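Jestik compara dos pinzas y tres posiciones de cámara para el manejo de cestas

5/9/20. Redacción

La empresa de integración Jestik ha terminado la primera ronda de una comparativa de pinzas para brazos robóticos en su taller de pruebas. El trabajo se centra en una tarea muy común en almacenes pequeños: coger cestas de plástico perforado, separarlas cuando vienen encajadas unas en otras y dejarlas en su sitio sin arrastrar a las vecinas.

La ronda incluyó 2 modelos de pinza, uno de dedos rectos y estrechos suministrado por Cuvix y otro de dedos con la punta redondeada que fabrica Brimar. Los dos se montaron con el mismo controlador, de la casa Skála, y con los mismos límites de velocidad y de fuerza. Se hicieron 70 intentos con cada pinza, repartidos entre cestas sueltas y cestas apiladas.

«Queríamos quitar del medio todo lo que no fuera la pinza», explica Iveta Kuruc, responsable de las pruebas. «Si cambias también el controlador, al final no sabes qué estás midiendo». 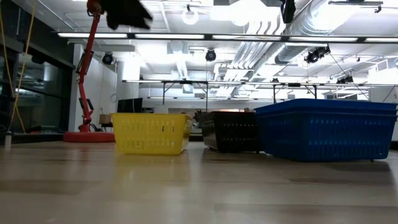 Cestas de plástico en la mesa de pruebas; a la derecha, dos azules encajadas. Foto: Jestik

Las cestas elegidas son de las que se encuentran en cualquier tienda de menaje, con paredes ranuradas y reborde. La dificultad está en el reborde. Cuando dos cestas iguales están encajadas, los bordes quedan muy juntos y un dedo demasiado grueso agarra los dos a la vez. La pinza levanta entonces la pila entera, y el sistema lo da por bueno si nadie ha previsto una comprobación de peso.

Según los datos de la empresa, con cestas sueltas apenas hubo diferencia entre los dos modelos. Con cestas apiladas, la pinza de Cuvix separó la superior en 48 ocasiones, y la de Brimar se quedó por debajo de esa cifra. Jestik no ha querido dar el número exacto de la segunda hasta repetir una parte de los ensayos, ya que en varios de ellos se detectó un dedo mal apretado.

Kvido Oravec, técnico de montaje, considera que la comparación todavía favorece a los dedos estrechos. La punta redondeada entra peor entre dos rebordes, pero marca menos el plástico y aguanta mejor un agarre descentrado. En una instalación donde las cestas lleguen siempre separadas, él escogería la de Brimar. También es más rápida de cambiar: lleva dos tornillos por dedo, frente a los cuatro del otro modelo.

La segunda parte del trabajo se dedicó a las cámaras. Se probaron tres colocaciones: una vista fija desde arriba, otra fija a poca altura, casi a ras de la mesa, y una tercera en la muñeca del brazo. La vista superior localiza bien las cestas, aunque tiene problemas para saber si hay una o dos en la pila. La vista baja resuelve esa duda enseguida, porque los dos rebordes se ven como bandas separadas, pero pierde las cestas que quedan detrás de otra.

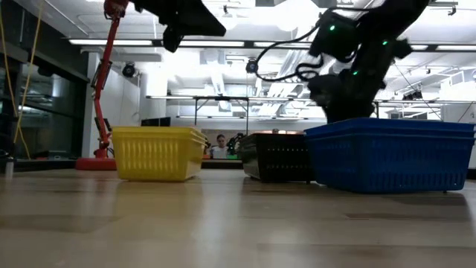
El color también influyó en los resultados. El amarillo se reconoció sin dificultad desde los tres puntos de vista. El negro dio más trabajo, sobre todo por los brillos en las paredes laterales, que el programa tomaba a veces por ranuras. Con las azules, el error más frecuente se produjo en la esquina del reborde, donde el punto de agarre propuesto salía desplazado hacia fuera.

Los reflejos de las luces del techo sobre la mesa obligaron a ajustar la exposición en la cámara baja. El equipo descartó cubrir la superficie con una lámina mate. Tatiana Rusnák, que se ocupa de la parte de visión, prefiere que las pruebas se hagan con la iluminación habitual del taller. «El cliente no va a cambiar las lámparas por nosotros», dice.

Para la siguiente ronda se mantendrán la cámara de muñeca y la baja, y se dejará la superior como apoyo. Rusnák calcula que con esa combinación se puede reducir el tiempo de localización hasta 2 segundos por cesta, aunque advierte de que el cálculo se ha hecho con pocas cestas sobre la mesa y que habrá que repetirlo con pilas más altas.

Queda pendiente la cuestión del desgaste. Las almohadillas de goma de los dedos de Brimar no mostraban daños al final de los ensayos, mientras que una de las de Cuvix se había despegado por un extremo. El fabricante ha enviado un juego nuevo con otro adhesivo. Oľga Michalík, encargada de compras de Jestik, señala que el precio de los recambios pesará en la decisión tanto como el de la propia pinza.

La empresa tiene previsto un ensayo de resistencia de 2.000 ciclos con cada modelo, que empezará en septiembre y se hará con el mismo controlador. Svetozár Říha, director técnico, quiere que en esa fase se incluyan cestas con carga, que hasta ahora se habían dejado fuera. Se empezará con piezas ligeras sueltas, que se desplazan al levantar la cesta y cambian el centro de gravedad durante el movimiento.

Los resultados completos, con los tiempos de cada intento y la configuración del controlador, se entregarán a los dos fabricantes antes de hacerse públicos. Jestik no ha fijado una fecha para elegir proveedor.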